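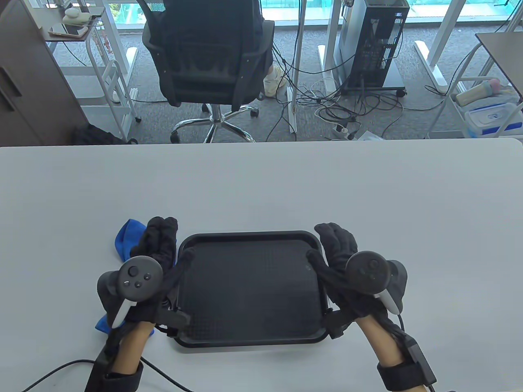

Delia Zapata
Laboratory Engineer, Manipulation Group, Quartey Laboratory

14 November 2018

Subject: Loss of right-hand tracking during tray handling, and unintended motion of the right arm at Gillovham

Status: Open. Live control suspended. Recording at the table may continue under the conditions given at the end of this entry.

The tray task was run from the office table with both gloves fitted and the controllers mounted on the backs of the hands. The operator was Kwabena Appiah. I was at the logging station. The arms in the Gillovham cell were live and following the operator's hands. The cell gate was closed and no person was inside it. There was no injury. One tray was cracked at the rim, and the right gripper pads will need to be inspected before they are used again.

During take 518, while the operator had hold of the tray on both sides, the reported position of the right hand stopped changing. The left hand continued to report normally. The operator moved the tray toward himself and the left arm followed. The right arm held its last position and kept its grip. The tray in the cell was pulled at an angle between the two grippers. When the right-hand data returned, the right arm moved at once to the new position, faster than any motion the operator had made. I pressed the stop at the logging station. The arm had by then reached the new position, so the stop did not prevent the movement.

We attributed this at first to the operator's posture. The rim grip turns the backs of the hands in a way that earlier tasks did not, and I assumed that the right controller had been hidden from the base unit by the forearm. The base unit was raised and tilted down. The operator repeated the grip without the arms live and the fault did not appear. I authorized a return to live control on that basis. In retrospect this was too early, as the test had been carried out with the hands almost still.

Take 555 showed the same fault in the same part of the task. The stop was pressed before the data returned and the right arm did not jump. Live control was ended at that point and the cell was locked off. The lock and tag are in my name.

Findings from the logs

The gap in take 518 is in the wrist data as well as the controller data. This rules out a simple loss of sight, which would have affected the controller alone. Both streams stop on the same sample and resume together. Gaps in the remaining takes of the session last up to 600 ms. Most of them fall where the operator's hands were at rest, so the arms made no visible movement and neither of us noticed them.

The receiving program does not report a gap. It passes the last good position to the arm controller again and again, with a fresh time stamp on each copy. The arm controller therefore sees data that looks current. Its own check for old data, which was tested at acceptance and passed, cannot trip under these conditions. I consider this the more serious of the two faults. A bad connection is to be expected from time to time in worn equipment. The arms should have stopped when it happened.

Findings at the table

With the arms off, Kwabena kept the gloves on and I moved the right wrist cable by hand, a short length at a time. Bending it close to the box on the wrist strap produced a gap on the second attempt and on most attempts after that. Bending it lower down had no effect. The cable leaves the box and goes straight down over the table edge. When the operator draws the tray toward his body, the forearm comes back, the cable bunches at the edge, and the bend moves up to the plug. Earlier tasks kept the hands farther forward, which would account for the fault not having been seen in October.

The left side was tested in the same manner and produced no gaps. I do note that the left cable lies on the tabletop and can run beneath the tray. It should not be able to do so. A tray set down on it, or a hand lifted while it is caught, would load the left plug in much the same way. The cloth is also to be kept clear of the hands while a take is in progress.

The wrist cable was supplied by Prustton with the gloves and has been in daily use. I have removed the right one, marked it and placed it in the fault drawer. It is not to be returned to service, including for bench work.

Points not yet settled

1. Whether the return jump exceeded the speed limit set in the cell. The limit is applied to the commanded path, and the log records the command but not the measured joint speeds. Kwabena will request the drive records from Gillovham.

2. Whether earlier recordings contain the same repeated positions. The Lultitz data set was taken with the same receiving program. Any take with a held position that later jumps by more than 10 mm between samples should be set aside until it has been reviewed. I have written the search but have not run it.

3. Whether the operator can be given a clear signal when tracking is lost. Kwabena reports that he felt nothing and heard nothing, and that he learned of the fault when I called out. His eyes were on the tray in front of him, as the task requires.

Conditions until further notice

No live control of either arm from the gloves. The lock on the cell stays in place until I remove it in person.

Recording at the table is permitted with the spare right wrist cable. Both cables are to be secured along the forearm with enough slack at the wrist for a full turn of the hand, and neither may lie on the tabletop within reach of the tray.

The receiving program is to be changed so that it sends nothing when it has nothing new to send. The change will be tested by pulling the plug at the wrist during motion, first on the left and then on the right, with the arms at reduced speed and no tray in the grippers. A test with the hands at rest will not be accepted.

Seen and agreed by K. Appiah, with one correction: on take 518 he had already begun to lower the tray when I called the stop. The log supports him.

Replacement cables requested from Prustton. No delivery date received.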